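What I've been reading (and a bookshop confession)

Jul 31, 2026

I promised myself I would not buy another book until September. I lasted sixteen days. In my defence it was raining, the bus was late, and the second-hand place by the station had put its politics and memoir table right in the doorway where you have to squeeze past it. So I squeezed past it very slowly and came out with a carrier bag.

The one I want to talk about is The Clerk's Chair by Nelly Condori, which I'd never heard of and which I have now pressed on two people at work and my sister. It's a memoir by a woman who spent most of her working life as a town clerk in a place she calls Torres (she says in the foreword that she has changed the name, and the names of nearly everybody in it, and then she thanks them all anyway). If you think a book by a council official sounds like hard going, well, so did I! I read the first chapter standing up in the kitchen and let the pasta boil over.

What she does so well is meetings. I know how that sounds. But she has sat in so many of them, taking the minutes, not allowed to say anything, that she's become a sort of wildlife watcher. There's a long chapter about a row over the bus station that runs for most of a winter, and by the end of it you know exactly who will get up to open the window and who will complain about the draught. She never tells you what she thought of the leader of the council. She just tells you what he ate, and you work it out for yourself.

It's also properly sad in places. Her father was a bus driver who wanted her to be a teacher and he more or less stopped asking about her work once she got the clerk's job. She gives that about a page and a half, quite near the end, and I had to put the book down for a bit and go and hang some washing out.

Grumbles? A few. The middle sags, there's a trip to a conference that could have gone entirely, and the index is hopeless. I tried to look up the bus station again and it's under "Property, disposal of". There are also footnotes on nearly every page and some of them are only there to tell you the number of a form. I did end up rather fond of those.

The other big one

After that I went straight into The Quiet Ballot by Arvid Strand, because I was in the mood for more of the same and a friend had lent it to me back in the spring. Mistake, probably. It's a much grander book, a proper journalist's account of one election campaign from the first leaflet to the last recount, and coming to it from Condori was like leaving somebody's kitchen for a hotel lobby. Everyone strides. Everyone is "visibly exhausted" by page 40. There are an awful lot of phone calls at dawn.

I did like the recount, though. Strand is very good on the boredom of it, the plastic chairs and the bad coffee and people falling asleep in their coats, and he lets it go on just long enough that you start to feel your own neck aching. And there's a lovely minor character, an agent called Tipene Tamihana, who is meant to be keeping everyone cheerful and gets gloomier and gloomier as the night goes on. I'd have read a whole book about him. He disappears after chapter 5 and I kept hoping he'd come back.

I'd say borrow it if you can. The hardback is a brick, and it's very heavy on the wrists if you read in bed like me. It's roughly 700 pages if you count the notes, and I'm afraid I skipped the notes.

Book group news

We met at Lai-ching Yau's this month as my front room is still full of boxes. The book was a novel for once, Tegan Paewai's Harbour Dues, and it split us right down the middle, which always makes for a better evening than when we all agree and go home early. I loved it. I loved the harbourmaster, I loved the awful cousin, I even loved the dream bits. The other camp said nothing happens until the ferry, and when I went back and checked, they did have a point. But the ferry is so good!

Lai-ching made the sesame biscuits again. I have asked for the recipe and been given a very vague answer involving "enough" flour.

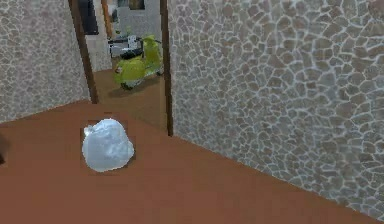
Next on the pile

I've still got three from the carrier bag to go. There's a slim history of local newspapers that I bought entirely for the cover, a collection of letters between two sisters, and a battered thriller set in a ministry of fisheries that was so cheap I couldn't leave it there. I'll probably start with the thriller. It's been warm and sticky since the rain stopped, and I can't face letters in this weather, they need a blanket and a pot of tea.

If anyone has read The Clerk's Chair please tell me in the comments, I'm dying to talk about the Christmas party chapter and can't do it here without spoiling it. And if you know of any other memoirs by people with unglamorous council jobs (planning officers? electoral registration? somebody from parks?) I'd love the titles. I won't be buying them until September, obviously. The library can get them in for me.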